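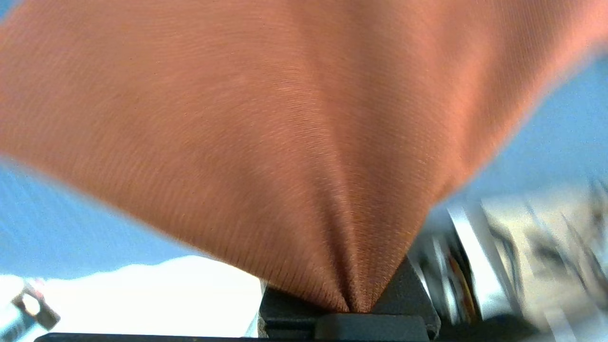 Noiphan Publishes Revised Handling Guide for Knit Garments and Bedding

Fourth edition adds bed-surface folding, pilling grades and storage of dyed knits

7 May 2020

Noiphan, a publisher of technical guides for commercial laundries and serviced apartment operators, has released the fourth edition of the Sturnum Guide to Household Textile Handling. The 62-page document covers sorting, inspection, folding and storage of washable knit garments, flat sheets, pillowcases and filled bedding. It replaces the third edition, which was withdrawn from sale in January.

The main change is a new section on folding at the bed. Earlier editions assumed a table of fixed height. Most operators that offer in-room laundry return do the final fold in the guest bedroom, on a bed that has already been made or is partly made, and the table procedure did not transfer well. A mattress gives under the hand, and a sheet can move with the garment when it is pulled square. The new section sets out a separate procedure for this surface.

Under the procedure, the sheet is pulled flat over the folding area and the comforter and pillows are moved to the head of the bed. The garment is lifted at a seam or a hem and never by the open face of the knit. It is held clear of the bed until it hangs without twist, lowered onto the sheet front side down, and squared from the shoulder seams outward. Sleeves are laid last. Small wrinkles in the sheet may be left alone; a crease that runs under a garment seam should be smoothed before the first fold.

"The old text told people to find a table," said Rattana Inthanon, technical editor of the guide. "In a one-room apartment there often is no table of the right size. We wrote this section for the surface that is there."

Lift points

Revised lift-point rules apply to sweatshirts, sweaters and other knits of medium weight. A single-point lift concentrates the weight of the garment on a small area, and the fabric gathers into folds that spread from the point of hold. On ribbed knits, the ribs follow those folds. The guide permits a single-point lift for transfer and inspection but limits it to 5 seconds for garments that are still damp. Dry garments have no time limit. Two-point lifts remain the default for anything over the weight given in Table 9. 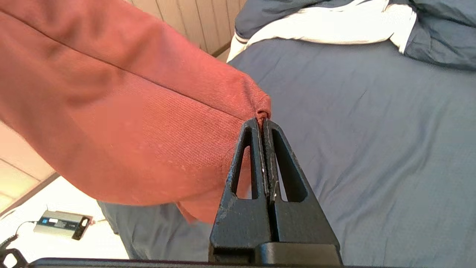 Rust-orange knit garment held near a seam, with a slate-blue sheet and dark blue comforter behind.

Pilling and surface inspection

The inspection section has been rewritten. The previous three-step scale for surface pilling has been replaced by a scale with an added grade for scattered fine pills that do not affect wear. Garments at this grade are folded and returned without treatment. Under the third edition many of them were sent for shaving, which removes fiber and shortens the life of the garment.

The new scale was checked against 1118 inspection records supplied by Beseo, a laundry contractor for furnished rentals. Two readers graded each record independently, and records on which they differed were passed to a third. Wording that produced repeated disagreement was changed before the final draft.

"The gap between light pilling and moderate pilling was where most of our disputes came from," said Dalibor Zeman, operations manager at Beseo. "Staff on different shifts graded the same sweatshirt differently. The definitions are narrower now and the photographs in the appendix match them."

Color separation in storage

Orange, rust and red knits are covered in a separate note on contact storage. The note advises against leaving such garments folded on pale pillowcases or light sheets while any moisture remains in the seams, and gives a simple white-cloth test for loose dye. Dark and mid-tone bedding is treated as lower risk, but the test is still required on first handling. Seams and cuffs are tested separately from the body, as they hold water longer.

Filled bedding

Comforter handling is unchanged except for one clause. A comforter moved to the head of the bed during folding must be opened and reset afterward, including the corners, before the room is signed off. Tsehay Endale, who drafted the bedding chapters, said the clause was added at the request of operators whose room checks had recorded bunched fill.

Availability and transition

The fourth edition is available now in English as a printed, spiral-bound volume and as a file for site-wide use. Holders of the third edition may exchange it at the reduced rate until stocks of the printed version are exhausted. Inspection sheets from the earlier edition can be used during changeover, provided the new pilling grade is written in by hand. Replacement sheets are supplied in pads.

Distribution is handled by Giletti, which also supplies the folding boards and white test cloths referred to in the text. Neither item is required for compliance with the guide, and equivalent products may be used.

Errata will be issued as single sheets. Corrections and technical queries should be addressed to Wichai Prasertsri in the Noiphan editorial office, quoting section and paragraph number.

Press contact: Ekkachai Kamolrat, Noiphan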